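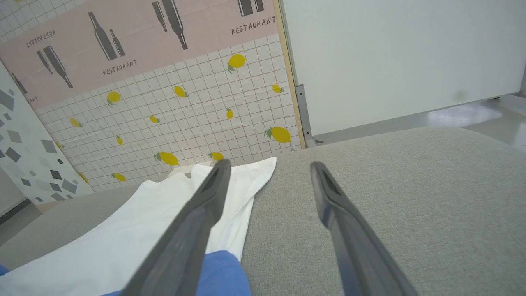

Why does a cotton towel dried on a line feel stiffer than the same towel dried in a machine?

Mostly it comes down to water. A thin layer of it stays on the fibers even when the towel seems dry, and it holds neighboring fibers together at the points where they touch. Tumbling keeps breaking those contacts while they form. On a line, with little wind, they are left alone and the whole fabric sets in place.

4.2 Stiffness after drying and after handling

We were delighted by how quickly stiffness disappears once a towel is used. In the Lulach trial, each towel was washed without softener, hung indoors until its weight stopped changing, and then folded by hand 50 times. Panel members touched the towel before and after folding and marked a line from "soft" to "stiff," scored from 0 to 100. Nearly all of the change came in the first few folds. After that the marks barely moved, and several panel members asked whether we had handed them the same towel twice by mistake.

The Flosov trial repeated this with bed sheets, and the result is much weaker. Sheets have no loops, so there are fewer places where fibers can cross and stick. A crumpled sheet also tends to shake itself loose while it is being picked up, which makes the "before" score hard to trust. We now think the first touch should happen while the sheet is still hanging, and the December round was run that way.

Touch is only half of the story, and the other half surprised us. Panel members looked at the cloth while they touched it, and what lay underneath seemed to matter. White cloth on a white counter was judged softer than white cloth on a dark one. For the Jornis sessions we therefore wanted a surface with an even tone and no shine, something in the family of the gray, felt-like tabletop in Figure 2. Fuzzy surfaces bring their own trouble: they grip the cloth, so a sliding hand feels drag that belongs to the table. We asked people to lift and pinch the fabric instead of stroking it, and the effect of the background shrank a great deal. 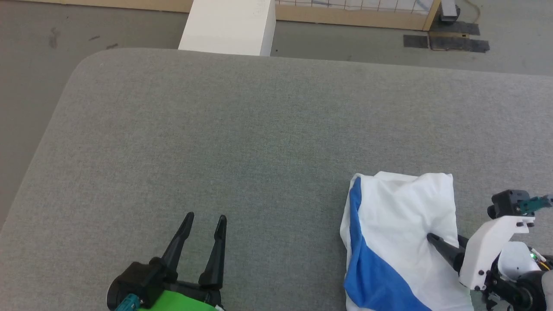

Pinching has a second advantage, which is that it can be copied by a simple bending test. We cut strips from the hem side of each towel, let them hang over a straight edge, and measured how far they drooped. The strips were kept at 45 percent relative humidity overnight. Droop and pinch scores agreed very well for towels, and we would happily recommend the test to any small lab with a ruler and some patience. Agreement was poor for anything with a printed border.

Humidity deserves more room than we can give it in this section. At Sales, where the drying room is heated and very dry, towels came off the line feeling crisp and then softened on the shelf with no handling at all. Across the 400 pinch scores collected there, shelf time explained more of the spread than detergent did. Towels from the same batch, kept in closed bags, stayed crisp much longer. Section 5 returns to the bagged towels, along with the two batches that were rinsed in hard water and left out of the scores above.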